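Why Do Balls Bounce?

Hi, I'm Dougal Rankin, and I have dropped a LOT of balls. Off chairs, down stairs, out of my bedroom window when I was little (sorry, Mom). I always wanted to know why some of them come leaping back up and others just sort of flop there. So let's find out!

It starts with falling. When you let go of a ball, gravity pulls it down, and the farther it falls the faster it goes. By the time it reaches the floor it's carrying plenty of energy, and all of that energy has to go somewhere.

What happens next is my favorite part. The ball squashes! You can't usually see it, because it's over in a blink, but the bottom of the ball goes flat against the floor for a tiny moment. Then it springs back to being round, pushes against the floor, and up it goes.

Rubber is great at this. Rubber is made of long, tangled, stretchy strings, much too small to see, and when you squash them they really want to go back to the shape they had before. Modeling clay doesn't care. Squash clay and it stays squashed, so a clay ball lands with a thud and sits there looking sad.

I tried this in my kitchen on Friday. I held a rubber ball 70 inches up and let go, and it came back to 18 inches on its second bounce and 12 on its third. Why less each time? Some of the energy gets used up making the "boing" sound you hear, and some of it turns into a teeny bit of heat. No ball you drop can bounce higher than the place it fell from, unless you throw it down (which is cheating, but fun).

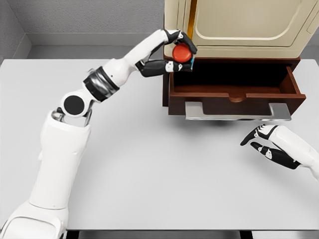 The floor matters too. Try the same ball on tile, then on carpet, then on grass. Carpet is soft and soaks up energy, so you'll get a smaller bounce. Sand is even worse. I dropped a ball on the beach once and it just made a dent!

And here's one for a cold day. Put a rubber ball in the freezer overnight, then drop it next to one that's been sitting in a warm room. Guess which will win before you let go. Cold rubber gets stiffer and doesn't spring back as well, so my money is on the warm one.

Write down what you find, and please move the glasses off the counter first.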